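**Housekeeping Automation Working Group, Polthorpe**
April 14, 2018

Present: Rafia Durrani (chair), Vignesh Kurup, Nathalie McIntyre, Chia-hao Ko
Apologies: Annapurna Chacko

**1. Last minutes**

Agreed with one correction. The Heslow quote was for 2 arms per unit, not 2 units.

**2. Room tidying**

Chia-hao went through the chore list for guest rooms. Floor litter is the one he wants to keep working on. Bottles are a fair target because they keep their shape. Wrappers and paper bags fold up differently every time and lie flat on the carpet, so the gripper has to come in low. A wastebasket on its side has to be stood up before anything can go in it, and he counts that as a separate chore.

Nathalie asked how a machine would tell trash from a guest's belongings. A jacket left on a sofa or a child's toy must stay where it is. Chia-hao said for now a person gives it the list of items to pick up. Nathalie wants it minuted that she does not call that tidying a room.

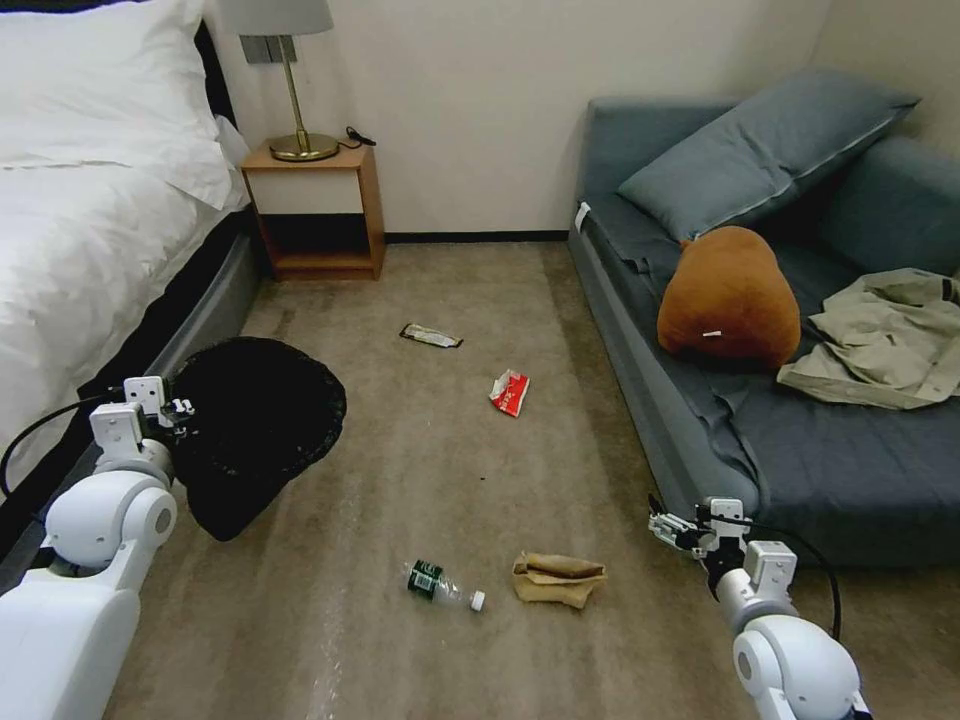

Vignesh said a good room attendant clears a floor in less time than it takes to wheel the machine in from the elevator. He would still like to see it tried on the late shift, when we are short of people. Rafia was not in favor until there is a written rule on guest property.

Bed making was left off the list again. Duvets are too big for the present arms.

**3. Shop floor**

Asfaw have offered a shelf restocking unit for 8 weeks at a fee of $2,000. Vignesh thinks boxed goods are closer to ready than anything in the rooms. Nathalie asked who picks up what it drops. No answer yet.

**4. Actions**

- Chia-hao: list of 6 floor items to concentrate on, wrappers included
- Nathalie: draft rule on guest property
- Vignesh: ask Asfaw whether the fee covers repairs
- Rafia: send these minutes to Annapurna

**5. Any other business**

Akia's brochure was passed around. No decision. Next meeting to be set by email.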